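**Progress report to the grant office, 2026-10-13**
Project: Tirell bankruptcy forms clinic

We promised shorter waits for people filing for bankruptcy without a lawyer. I'm not convinced we have delivered that. The clinic opened 59 files in September, and 11 of them went to court with every schedule complete. The rest are missing pay stubs, tax returns or creditor addresses.

Turura's intake software was supposed to catch those gaps. It flags a blank box well enough. It does not flag a wrong number in a filled one, and trustees care more about the second kind. I would hold off on the next license payment of $2,000.

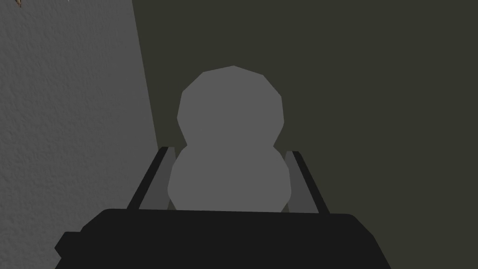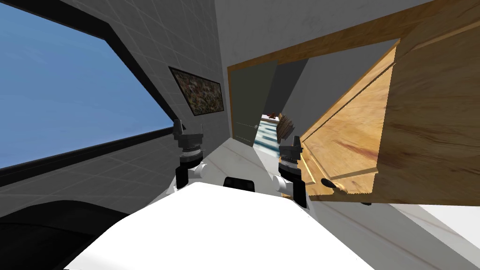
Sachdeva disagrees, and wrote back on the draft that the software was never sold as a check on amounts, and that staff review should have found the bad figures before filing. Fair enough, but the staff review hours were cut to pay for the software.

The Preltona office still has 2 cases waiting on fee waivers. Both were sent in on time. I have asked for a ruling date and have no answer yet.

Next period: restore the review hours, and report completed filings only.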